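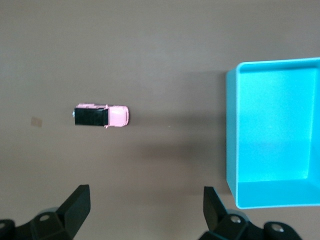
According to one reader of the first draft, a data card has no business telling people how to behave, and this one should have stopped at the file listing. Leltunar disagrees, mildly. Most of the trouble we have had with tabletop manipulation sets, our own included, came from rules that existed in somebody's head and never reached the page. The rules we worked under are written down below, along with where we think they are weak.

Reltel Tabletop, release notes and data card

Maintained by Leltunar. Collected at the Varela site. Annotation format borrowed from Korneo, with changes.

What is in it

2,316 episodes of single-arm work on a plain table. The core task is moving a small object into an open plastic box. Objects are toys and household items that fit between two fingers. Each episode has a wrist view, joint positions, gripper opening and a one-line instruction.

619 episodes are marked as failures. They are in the same folders as the rest, flagged in the episode record. Please leave them in when you quote the size of the set. If you train without them, say so.

What we mean by success

An episode counts as a success if the object is inside the box, released, and the fingers are clear of the rim at the last time step. An object balanced on the rim is a failure. So is an object that went in after a second attempt, unless the instruction allowed retries.

We know other groups score this more kindly. A success rate without the scoring rule next to it tells you very little, and we would ask anyone publishing on Reltel to print both. We have seen the same policy gain a lot of ground from a change in the wording of one rule.

Collection rules

1. The box starts empty. Check before each episode, including after a failure.
2. Fingers start open.
3. Marks on the table stay where they are for a whole session. Don't add tape partway through.
4. Lighting is set at the start and left alone. Shadows from the box are fine.
5. Operators don't delete episodes. They may flag one, with a reason in words.
6. An emergency stop ends the episode. It is saved and labeled as a stop.
7. No hands on the table while the arm is powered for motion.

Rule 5 is the one people argue with. It makes the set look worse, and it makes the sessions slower. We kept it after comparing two early batches where the operators had been free to throw things out. Those batches looked wonderful, and we could not tell you what was missing from them. They are not in this release.

Rule 7 is a site rule and should not be read as a safety assessment. Following this card doesn't make a work cell compliant with anything. You still need a risk assessment for your own arm, your own gripper and your own room, done by someone competent to do it. "The robot is small" is not a risk assessment.

Labels

Instructions name the object in everyday words ("put the toy car in the box"). Color words are used only where two objects could be confused. A sample of 500 episodes was labeled twice by separate people. Where they disagreed, both labels are kept in the field label_alt. We did not average them or pick a winner, and we don't publish an agreement score, as the label rules changed in the middle of the work and the score would flatter us.

Splits

The test split is 300 episodes, held out by session. Splitting by episode puts the same table, box and light on both sides, and then the numbers go up for no good reason. An older script called make_split.py still does it that way. Don't use it. It will be removed in the December release.

Known problems

- Wrist views lose the object behind the fingers late in the grasp.
- Clocks on the gripper and camera drift in long sessions. We correct for it, imperfectly.
- One kind of plain table. Nothing here supports a claim about kitchens, warehouses or homes.
- Operators got better over time. Session order is in the metadata for this reason.
- Failure reasons are free text and vary a lot in quality. Some just say "missed".

Uses we don't support

Certifying a product. Comparing operators with each other. Reporting a single success figure as evidence that an arm is safe near people.

Changes

If you find an episode that breaks one of the collection rules, send the episode number and the rule number. We will mark it in the record and leave the data in place.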